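Filed under: Bench & Workspace > Surfaces, covers, glassware

Cloth on the bench under glassware, yes or no?

zyanya_c
Quick one. Setting up a corner for small transfers, funnel into a little round bottom flask, nothing fancy. I want a dark cloth over the table becuase the tabletop glares like crazy and I can't see clear glass on it. Got a dark piece from Brukwood, 200 cm long, twill I think. Problem is it came folded and the crease will not leave. Ironed it twice. Still a valley right down the middle. 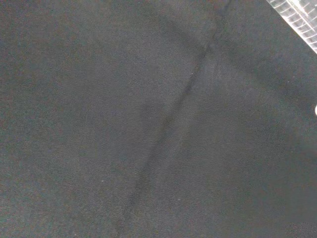 Anything I stand near it I don't trust. Do I steam it, weigh it down, give up and buy a mat?

Shireen Potgieter
Mat. Cloth soaks up whatever you drip and then you lean on it. Did my training at Pultthorpe and cloth on a bench would of got you sent home.

dulce.m
Depends what you're pouring tho? Water and dye, who cares. Solvent, agree with Shireen, no cloth.

zyanya_c
Water, sometimes colored water. Demo stuff. No solvents, no heat.

dulce.m
Then cloth is fine imo. Damp towel over the crease, iron through the towel, leave it flat overnight. Don't drag the iron, press and lift.

Mi-kyung So
Crease isn't your problem, a round flask is your problem. Cork ring. Get one that's wide for the flask, not one that just about fits. Wrinkles stop mattering much once there's a thick ring underneath. We've had black cloth down for demos since February, nobody ironed anything.
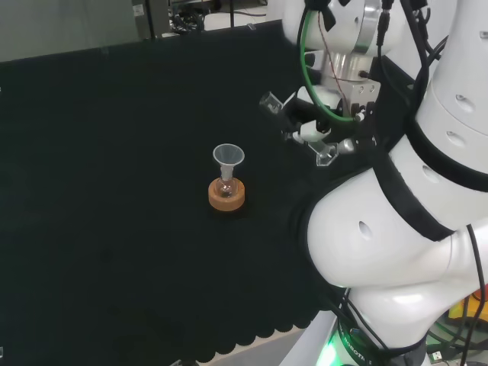 Cork ring, flask and funnel on the black cloth.

Ours is the kind with the scalloped edge, was all the store had. Looks silly, does the job.

Shireen Potgieter
Nice and all but a funnel parked in a short neck like that is top heavy. One sleeve and it's over. I'd clamp it. Small stand, clamp on the neck, done.

Mi-kyung So
For a flask that size? Clamp's more likely to crack the neck if somebody overtightens. Ring's plenty for water.

Shireen Potgieter
Have cracked zero necks. Just saying.

xochitl_b
Middle ground, lift the funnel a hair when you pour. If it seals in the neck the air can't get out and it burps back up at you. Folded strip of paper between funnel and neck works too. And pour slow down the side of the cone.

Also plastic funnel over glass any day for this. Lighter, so less of the tippy thing Shireen is on about. Gomo does a 10 pack, I'm still on my first two.

zyanya_c
OK that's useful, mine does burp. Thought I had the wrong size funnel. Does see-thru plastic show up ok on black? I want people at the back to see it.

Mi-kyung So
Shows up fine, you get the pale rim and the reflections. Same corner, other angle 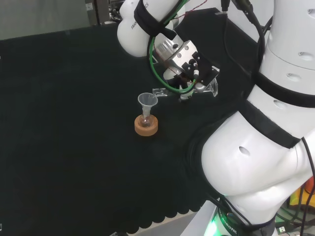 The cork helps too, gives people something to look for. I'd keep the rest of the cloth clear near the flask if you can, elbows need the space.

dulce.m
Watch the front edge as well. Any overhang and somebody catches it with a hip and the lot moves. Tape it underneath or clip it.

Shireen Potgieter
^ this I agree with. Or, mat.

zyanya_c
lol noted. Ordered a cork ring from Arai, $12 with shipping. Tried the damp towel thing, crease is way better, not gone. Will tape the edge. Still thinking about the clamp.

xochitl_b
Skip the clamp

Shireen Potgieter
Don't skip the clamp.

Last updated: 26 March 2018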